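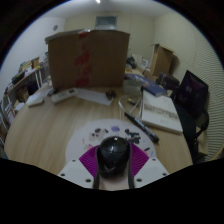

## Taller Ruder — Apuntes de la sesión 2: agarrar sin apretar de más

Hola de nuevo. Os dejo por escrito lo que fui contando en clase, que sé que copiar y manejar la pinza a la vez es imposible. Seguimos con la pinza de mano de dos dedos, la de las almohadillas magenta con estrías, y con un objeto que parece facilísimo hasta que lo intentas: un ratón de ordenador negro, liso y redondeado.

Yo empiezo siempre igual: dedos abiertos, muñeca relajada y el objeto delante, sobre la madera. Ni se os ocurra entrar en diagonal (a mí me encanta y me sale fatal). Bajad despacio, con los dos dedos a la misma altura

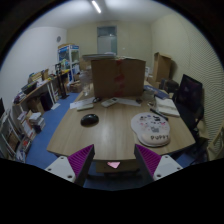 y cerrad solo cuando el ratón quede centrado entre las dos almohadillas. Si un dedo toca antes que el otro, lo empuja y se os gira — abrid, recolocad y otra vez.

Para la práctica quiero 300 intentos por grupo, apuntados en la hoja de Vindness con tres columnas: intento, lado de entrada y resultado. El curso pasado el mejor grupo se quedó en 242, ¡así que hay margen! Los fallos también se apuntan, por favor, que luego son lo más útil para comparar.
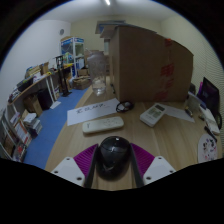

**¿Por dónde conviene coger el ratón?**

Por los costados, en la parte más ancha y con los dedos paralelos a la mesa. Si lo cogéis por la punta redondeada, la curva lo escupe hacia delante.

Para la próxima sesión, traed la hoja rellena y un objeto de casa que no sea frágil. Las hojas van en la carpeta Waltia, con el nombre del grupo arriba.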